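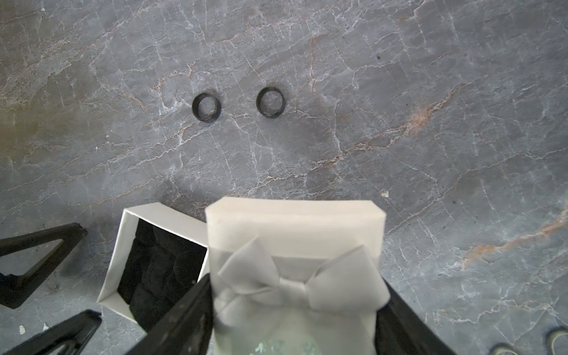 Two dark rings and a white box with a bow, on grey marble.

Hello, and welcome to Skiren! We are a small ring workshop with a packing room attached, and we make plain, dark, comfortable bands for people who want to wear them every day. Wide ones mostly, black or gunmetal, the sort that look like very little in a photograph and then catch a bit of blue when you turn your hand near a window. We love them. We have been making them long enough that we ought to be bored by now, and we aren't.

How we started

Noel Cabanatuan started Skiren at a kitchen table, with a borrowed lathe in the shed and an order from his sister for two wedding bands that wouldn't snag on anything (she keeps bees). Those two took him most of January. The first was too tight, the second was too tight in a different way, and the third and fourth went to the wedding. Friends who saw them asked for their own, and by the following winter there was a shed full of metal dust and a proper list of names pinned to the door.

These days there are 8 of us, in two rooms above a bicycle shop. The back room is noisy and has the lathes in it. The front room is quiet and has the kettle.

What we make

We keep the range small on purpose, so that we can have every size ready and still know each ring well.

Holst is our widest band, with a flat face and softened edges. It was the second design Noel drew and it is still the one most people try on first.

Idar is a touch narrower, with a slight curve to the inside. If you have never worn a ring before, start with this one. You stop noticing it by teatime.

Trerkel is the newest, and it took us ages! It has a brushed surface that wears in as you go, so after a year no two look quite alike. We get photographs of them from customers and put them up by the kettle.

All three come in the darker finishes, and any of them can be made as a pair. Pairs are most of what we do. People often assume that a couple will want rings that match exactly, but plenty choose the same band in two different widths, or the same width with one brushed and one smooth, and they still look right together on the dish at night.

The box

We care about the box a great deal, probably more than is sensible. It's white card, with a lift-off lid and a big white bow across it, and it's lined with soft black fabric that a ring can settle into. Dark rings on a dark lining shouldn't work, and yet you lift the lid and your eye goes straight to that thin line of light round the edge of the band.

The lid gives more trouble than anything else. It has to come off with a small tug and go back on without squashing the bow, and the loops have to sit out to either side and not flop. We went through three suppliers before we found a bow that kept its shape in the post. If yours arrives a little flat, run a finger through each loop and it will come back.
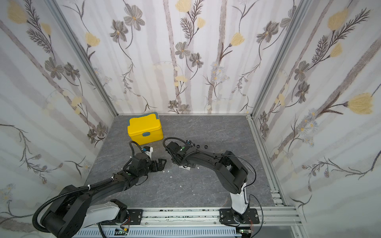
Before a ring goes in its box we lay it flat on something hard and plain and look at it from straight above. You would be surprised what shows up that way — a faint mark on the rim, an edge that has been softened a hair more on one side. Then it gets turned over and looked at again, measured on the stick, and wiped with a dry cloth. A pair is always checked together. We have sent rings to the back room for things that no customer would ever have spotted, and the back room has grumbled, and then agreed.

Every order has a small card with the ring's size and finish written by hand. Do keep it somewhere safe. It makes life much easier if you want a second ring to go with the first, or if you lose one down the side of a ferry, as one very cheerful customer did last summer.

Sizes and second thoughts

Fingers change with the weather, and wide bands fit more snugly than narrow ones, so please measure in the evening when your hands are warm. We can post you a sizer for 99p, and we take that off the price when you order. If the ring still isn't right, send it back in its box and we will swap it. The first swap is free.

We have now sent out some 2,000 rings, and the shed list has become a proper order book, although Noel still pins names to the door when a pair is due for a wedding.

Come and see us

The front room is open to visitors on Wednesday afternoons, and you don't need to be buying. Come and try things on! There are trays of every width to play with, and it is much easier to choose with a ring on your hand than from a screen. Ring the bell marked Skiren, give it a moment (the lathes are loud), and one of us will come down to let you in. The stairs are steep, so if they would be difficult for you, tell us beforehand and we will bring the trays down to the shop.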